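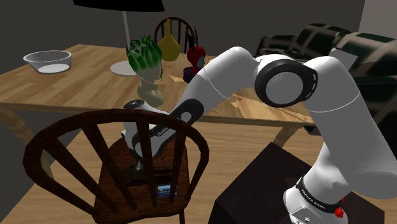
Tips for the home-robotics club, Trolleck task, sim round. Start slow — cut arm speed before you go anywhere near furniture. Krystyna lost 2 runs to a chair back last time. With the little blue package on the seat and the gripper coming down behind the spindles, check the wrist against the top rail first, then the fingers.

- Save the scene before evry change
- 5 clean picks, then move the package
- Log all fails, even dumb ones. Send to Loïc by October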